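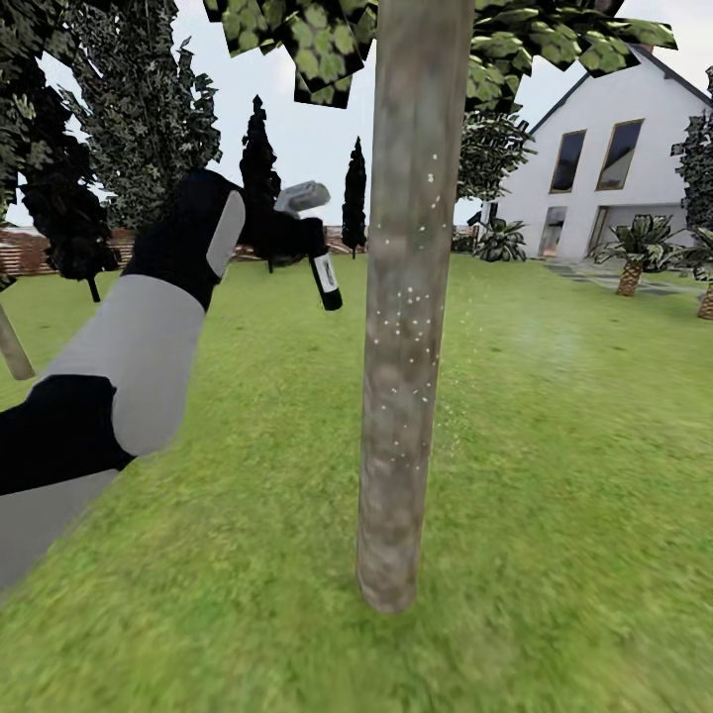
Tall tree on the lawn, smooth mottled bark.

Jarnilbridge Tree Walk Group
Minutes of the August meeting

Opened at 7:00 p.m. in the library meeting room. July minutes approved with one fix: the Merness Road walk was in the morning, not the evening.

1. Summer walks
What a season! 107 people came out over the summer, and the evening walk along Politis Creek filled up so fast that we ran it twice. Several families asked for a shorter loop that works with strollers. Agreed to try one in the fall, starting at the creek parking lot.

2. Town tree map
The map now has 1,088 trees on it - a wonderful jump from spring. Merness Road is finished on both sides. Still missing: the school grounds and the blocks behind the post office. Two members offered to take the school before classes start.

3. Fall planting
Zumano Nursery can hold 13 young oaks for us until October. Members were thrilled with the price, $60 a tree with stakes included. Motion to buy all 13 passed. The town still has to mark the water lines on the east side of the park before we dig.

4. Leaf guide
The draft was passed around and everybody loved the drawings. The maple page needs bigger print. Corrections by the next meeting, please.

5. Other
Mulch pile is low again. Bring gloves to the next work morning.

Adjourned 8:20 p.m.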